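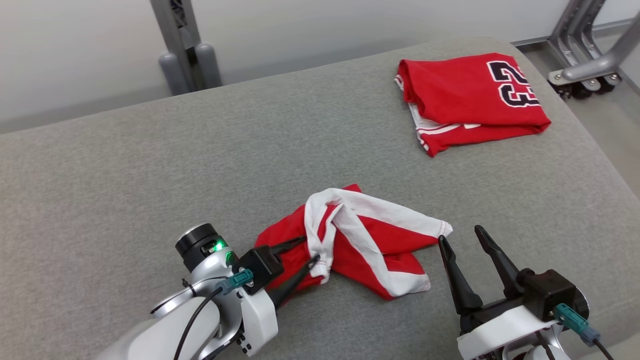 Visit to the Jirnik test floor, Hurkutbridge
Thursday, June 8, 2023

We went to Hurkutbridge to look at grippers before ordering for our own two-arm cell. Jirnik keeps a folding station there with a padded gray bench or table, and both arms carry black parallel grippers with long tapering fingers. A folded red jersey with a 23 on it was on the bench, along with a second red garment still in a bundle. The left gripper had hold of the bundle near its white trim.

The staff were comparing two finger sets, their own and one from Mahasneh. They had logged 1,654 grasps on knitwear so far. Of those, 139 were double picks, where the fingers took two layers when one was wanted. Most of the double picks came at hems and waistbands. We asked for the split by finger set and were told it would be in the June report.
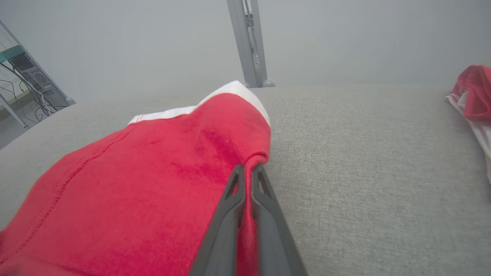

Wrist camera

The wrist view was more useful to us than the head view. It shows both fingertips and the fold of cloth between them, and the cutouts near the tips are easy to make out. The waistband stays in sight too. Our present camera is a Ralletano unit on a fixed mast and gives us nothing like that at the point of contact.

Costs and follow-up

A pair of Jirnik fingers is $313. Delivery is 16 working days. We asked for one pair on loan and a drawing of the mounting plate. Still to check: whether our wrist connectors fit, and how the tips wear on denim.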